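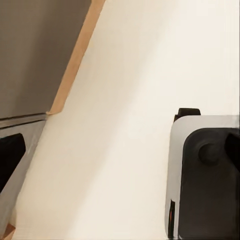
My landlord's agents, Rultell, charge £19 for a reply by post and nothing for a reply by app, and the app has no box for what I want to say. I have picked "Other" six times since April. "Other" brings up a page asking me to be more specific, with the same list under it.

I don't miss forms in triplicate. I do miss the clerk in Mudgway who would read one, sigh, and write in the margin. The margin was where the work got done.

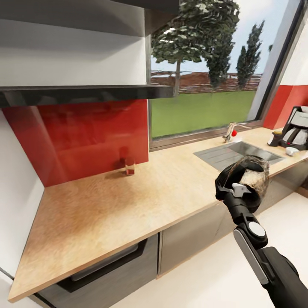
*Light wood under a large window.*

Menus are written by people who have already decided what can go wrong with you. My rent is late, I have a pet, I am leaving. Being overcharged for five months is apparently a lifestyle they hadn't foreseen – so I put it under "Pet".
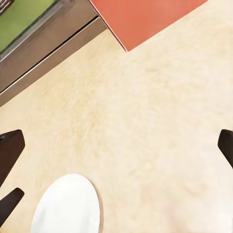

Shaohua Shen wrote to say I was being unfair, that the old clerk lost her deposit form twice and sighed at her both times, and that she'd take the list. Fair enough. I had a human answer by Wednesday, mind you, asking what breed it was.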